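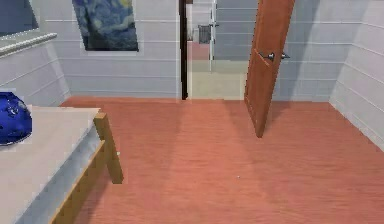 Where does the fizz in a fizzy drink come from?

It comes from a gas called carbon dioxide, which the drinks factory pushes into the drink before the bottle is closed.

Carbon dioxide is in the air around us, and it is in the breath you let out. It has no colour and you can't smell it. When it is mixed into water, some of it turns into a very weak acid. That gives fizzy water its slightly sharp taste, even when nothing else has been added.

How do they get the gas in?

Gas will go into water by itself, but only a little of it. To get a lot in, a factory does two things. It makes the drink cold, and it squeezes the gas hard against it. Squeezing like this is called putting it under pressure.

Cold water can hold much more gas than warm water. You can test this at home with two small bottles of the same fizzy water. Put one in the fridge and leave the other in the kitchen overnight. Open them both over the sink. The warm one usually hisses louder and may froth over the top, and it goes flat sooner.

The machine that does the job in a factory is called a carbonator. It is a big steel tank. Cold drink goes in, gas goes in, and fizzy drink comes out through a pipe to the filling machine.

Inside a bottling factory

Greten is a lemon and apple drink made by a firm called MacLeod at its factory in Brandgate. Dwight Fehr has worked on the filling line there for 11 years, and he answered some of our questions for this page.

First comes the water. The factory gets it from the same supply as the houses in the town, and then cleans it again through filters. Water from different places can taste different, and a drink has to taste the same every time.

Next comes the syrup. This is a thick, very sweet liquid with the sugar or sweetener, the fruit juice and the flavourings already in it. Syrup is made in a separate room, one big tank at a time. Somebody tastes it and somebody else tests it before it is allowed to leave.

Then the syrup and the water are mixed. A Greten tank uses one part of syrup to five parts of water. "If you tried the syrup on its own you wouldn't want a second spoonful," Dwight says.

The mixed drink is chilled and goes through the carbonator.

After that it is time to fill the bottles. The line in Brandgate fills 164 bottles a minute. The bottles are rinsed, filled and capped one after the other, and the cap has to go on very soon after the drink goes in or the gas will start to escape.

Last of all, a label goes round the bottle and a date is printed on it. The bottles are wrapped in packs and put on pallets to wait for a lorry.

Where do plastic bottles come from?

They don't arrive at the factory looking like bottles. They come as small, thick tubes with the screw part already made at the top. The tube is called a preform. A machine heats it until it is soft, puts it inside a mould and blows air into it, and it stretches out to the shape of a bottle.

Have a look at the bottom of an empty fizzy drink bottle. On many of them there are bumps, a bit like the petals of a flower. The gas inside pushes outwards on every part of the bottle, and a thin flat bottom would bulge so that the bottle couldn't stand up. Bottles for still water don't need to be so strong.

Why does it hiss when you open it?

The small space at the top of a closed bottle is full of gas under pressure. When you turn the cap, that gas rushes out, and the rushing makes the hiss.

Now there is nothing holding the rest of the gas in the drink. It starts to come out as bubbles. The bubbles like to begin at tiny scratches and specks of dust, so you often see them rising in a line from one spot on a glass. If you drop a raisin in, bubbles grow all over its wrinkles and carry it up to the top. Then some of them pop and it sinks again.

Why does shaking make it squirt?

Shaking mixes lots of very small gas bubbles into the drink. When you take off the cap, gas from all through the drink moves into those little bubbles and they grow very quickly. They push the drink up and out of the bottle. If you have shaken a bottle by mistake, leave it standing for a while in the fridge before you open it.

Are fizzy drinks bad for your teeth?

Sugary ones can be. Germs in your mouth feed on sugar and make acid, and the drink has acid of its own too. Acid wears away the hard outside of your teeth. Drinks with no sugar can still be acidic. Dentists say that plain water and milk are the best drinks for every day.

Why do some drinks disappear from the shops?

A firm may stop making a drink when too few people buy it, or when it wants to use the machines for something else. MacLeod used to make a ginger drink called Mukon. It was sold for 18 years and then it was stopped.

The name of a drink can belong to a firm even when the drink isn't being made. A name that has been registered in this way is called a trade mark. Other firms can't put it on their own drinks unless they buy it or get permission. Sometimes a firm buys an old name and starts making the drink again, and people who remember it from when they were young go out and buy some.

Mukon came back in May with the same name and a new recipe that has less sugar in it. The team tried 14 different versions before they chose one. Dwight liked an earlier one better.

Words to know

Carbon dioxide: the gas that makes drinks fizzy.
Carbonator: the machine that puts the gas in.
Flat: what we call a fizzy drink when most of the gas has gone.
Pallet: a low platform for stacking goods, made so that a forklift can pick it up.
Preform: a small plastic tube that is blown up into a bottle.
Syrup: the thick, sweet part of the drink before water is added.
Trade mark: a name or sign that belongs to one firm.

Page last checked 2/24/19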